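New toaster this week. The old one was a Medthorpe and it quit in May, after a long stretch of only heating one side. I'm posting notes because a few of you asked what I ended up with.

It's a two-slot in dark green, matte, with a metal top. I wanted something with a lever and no screen. There's a hot-surface warning molded right into the front and I don't mind it.

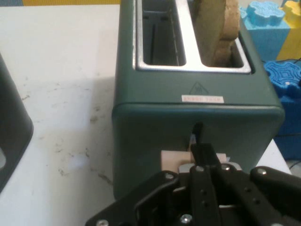
Bread is the seeded-free white loaf from Mac Mathúna, the bakery near the post office. It's cut tall, so it sticks up out of most toasters. I've stopped trying to find one that takes the whole slice. I flip it and give it a short second run.

Setting 2 gets me light golden. I like it darker, but the others in the house don't, so 2 is where it stays.

One slice at a time is fine in this. My old one burned a single slice every time unless I put something in the other side.

Crumbs: I empty the tray on the same day I descale the coffee maker. Otherwise I forget both.
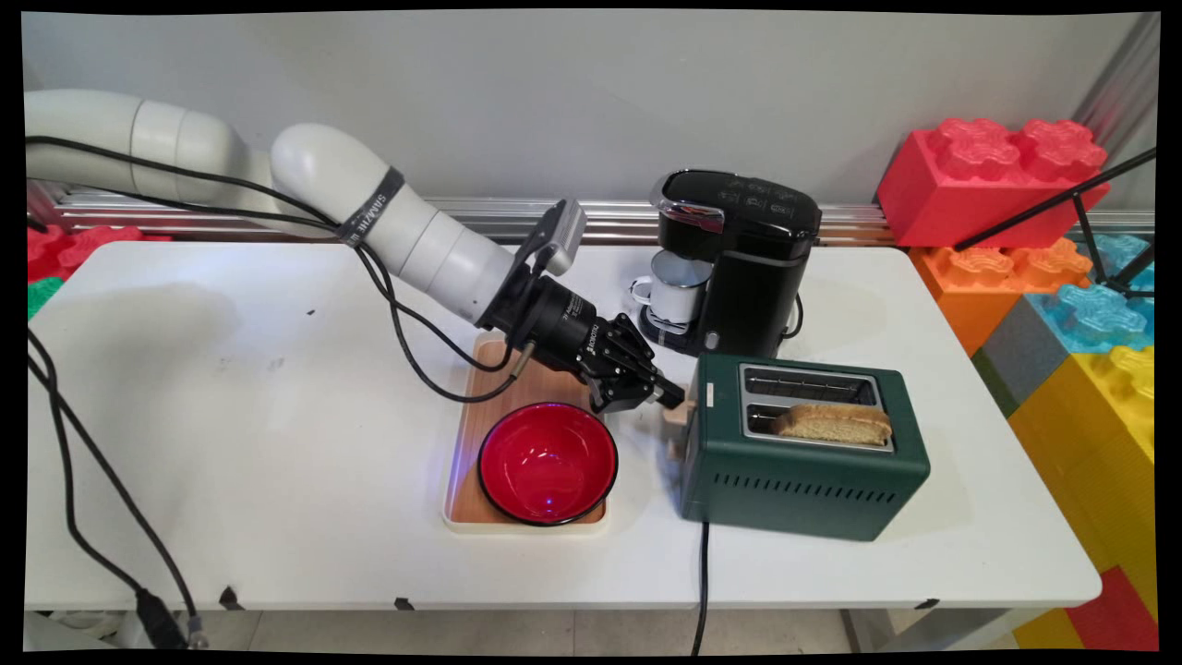 Coffee goes on first, then the bread. The coffee takes longer and I'd rather have the toast hot. White enamel mug, because it fits under the spout and I've already dropped the good ones.

Butter is whatever's open. Jam is the Flostamora apricot, which is sharp enough that you don't need much.

Someone asked about bagels. Haven't tried one yet. I'll post when I do.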